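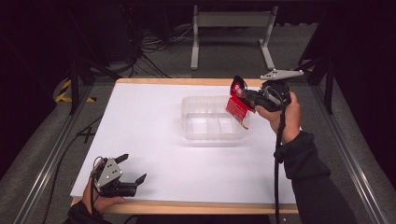

The Compartment Tray

Sorting packets without a cabinet

A divided tray is the cheapest form of storage that still counts as a system. It has no lid, no drawer runner and no label holder. The dividers fix the size of each group, and the rim fixes the size of the whole. When a compartment is full, the user either removes something or starts a second tray.

Clear plastic has one advantage over opaque: the contents can be read from the side as well as from above. It also shows dust and scratches sooner. Kazuhiro Honda, who buys storage goods for the retailer Halliday, stocks both and sells more of the clear, mostly to households that keep snacks, tea or seed packets on open shelves.

Soft packets are the hard case. A box has a fixed footprint; a crinkled bag does not, and its sealed edges add width that the contents never fill. Yu-na Byun of the Judum workshop tested 148 packets against the trays she had on hand and found that the seal was the usual point of failure. A packet laid flat rode up over the divider. The same packet stood on its lower edge went in cleanly and could be lifted out by the top seal.

Her method is short. Put the empty tray on a pale, level surface with clearance on all sides. Load the far compartments first, so the hand does not pass over filled ones. Lower each packet vertically and release it when the bottom edge touches. Leave 2 compartments open for items that arrive later.

Washing is by hand in lukewarm water with a soft cloth. Corners where the dividers meet the base hold crumbs and need a small brush. Dry the tray upside down before refilling.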